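HOUSEHOLD MATERIALS AND CARE
Unit 5 handout: Natural stone indoors
Welovcombe Adult Learning
Course tutor: Magdalini Karamanlidis

What this unit covers

Last time we dealt with wood finishes. This unit is on natural stone as it is used inside houses: what the common types are, how they behave, how they get damaged, and what a homeowner can reasonably do without calling in a professional. Bring your notes from Unit 2, as the section on acids and alkalis comes up again.

The three rocks you will meet most often

Most stone sold for kitchens and bathrooms is granite, marble or slate. Geologists sort rocks by how they formed. Stone yards sort them by how they look and how hard they are to cut. The two systems do not match well, and this causes a lot of confusion.

Granite is igneous. It forms when molten rock cools slowly underground, and the slow cooling lets large crystals grow. The main minerals are quartz and feldspar, with some mica. Quartz is harder than a steel knife blade, so granite resists scratching well. In the trade the word "granite" is used loosely and covers several dark rocks, such as gabbro, that a geologist would call something else.

Marble is metamorphic. It begins as limestone, which is then changed by heat and pressure. The main mineral is calcite, or sometimes dolomite. Calcite is soft. It is 3 on the Mohs scale, and a steel knife will mark it easily. Calcite also reacts with acid, and most of this unit comes back to that fact.

Slate is metamorphic too, but it starts as mudstone or shale. It splits along flat planes, so it has long been used for roofs and floors. Good slate takes up very little water. Poor slate flakes.

Travertine, soapstone and quartzite are in the supplementary sheet. Quartzite is the one that gets mislabeled, so read that part even if you skip the others.

Color and veining

Pure calcite marble is white. Any other color comes from something that was mixed into the original limestone. Iron oxides give reds, yellows and browns. Carbon-bearing material gives grays and black. Serpentine gives green. Veins usually mark old cracks that later filled with a mineral, or thin bands of impurity that were stretched and folded while the rock was under pressure.

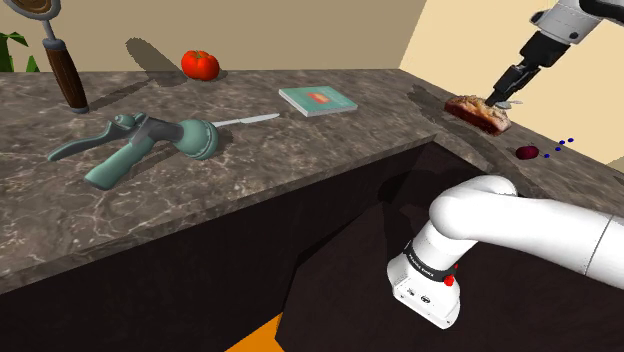

Buyers tend to ask whether veins are weak points. Some are and some are not. A vein that has completely filled and bonded to the rock around it can be sound. A vein with clay or open gaps in it may break during cutting, and suppliers often fill these with resin and glue a mesh to the back of the slab. Ask to see the back before you buy. Fine white veining on brown and gray stone, as on the countertop shown, is a pattern many people like because small crumbs and water spots are harder to pick out against it. The rounded front edge is also worth copying. A sharp square edge chips more easily when a heavy pot knocks against it.

Etching and staining

Students mix these up every term, so please learn the difference.

A stain is something that has soaked into the stone. It is usually darker than the stone around it. Oil, coffee, rust and ink are the usual causes. The surface itself is not damaged.

An etch is damage to the surface. Acid has dissolved a thin layer of calcite and left a dull spot, often lighter than the rest. Lemon juice, vinegar, wine, tomato sauce and many bathroom cleaners will do it. On a polished surface you can see an etch best by looking across the stone toward a window.

A sealer slows down staining. It does not stop etching. Sealers soak into the pores, and the acid attacks the face of the stone. If a salesperson tells you that sealed marble is safe from lemon juice, shop elsewhere.

Two simple tests

Water test. Put a few drops of water on the stone and leave them for ten minutes. Wipe the spot dry. If the stone underneath has gone darker, it is taking in water and probably needs sealing.

Acid test. Put one drop of white vinegar in a hidden place, such as the underside of an offcut. Wait one minute, wipe, and rinse. A dull mark means there is calcite present. Do not do this on a finished surface where it will show. Some dolomite reacts so slowly that you may see very little.

Daily care

Wipe with warm water and a few drops of mild dish soap. Rinse. Dry with a soft cloth. In hard-water areas the drying matters more than the soap, as mineral deposits build up quickly near the faucet.

Avoid vinegar, bleach, ammonia, scouring powder and anything sold as a limescale remover. Use a board for cutting and a trivet for pans. Stone will stand a fair amount of heat, but sudden local heating can crack it, and resin fillings can turn yellow.

Drawing out an oil stain

1. Clean the area with dish soap and let it dry.
2. Mix baking soda with water to a paste as thick as peanut butter.
3. Spread it over the stain, a little past the edges.
4. Cover with plastic wrap and tape down the sides. Poke a few small holes.
5. Leave for 24 hours, then take off the wrap and let the paste dry fully.
6. Scrape off with a plastic spatula and rinse.

Old stains may need this done several times. Rust stains rarely come out completely at home – leave those to a stone restorer.

Worked case: the Halletti kitchen

We will go through this one in class. The Halletti family had a white marble island with ring marks near the sink. They bought a sealer and applied it twice, and the rings stayed. Paweena Inthanon, who teaches the practical session, was asked to look at it. Before class, write down what you think the rings were, why the sealer made no difference, and what you would have tried first. Half a page is enough.

Reading

Course reader, chapter on carbonate rocks, and the Þórarinsdóttir article on sealers (the tables at the end can be skipped). Both are in the folder in Room 508.

For the practical session in June, bring an offcut if you can get one. Stone yards will often give small pieces away. Wear closed shoes, and bring a soft cloth and a flashlight.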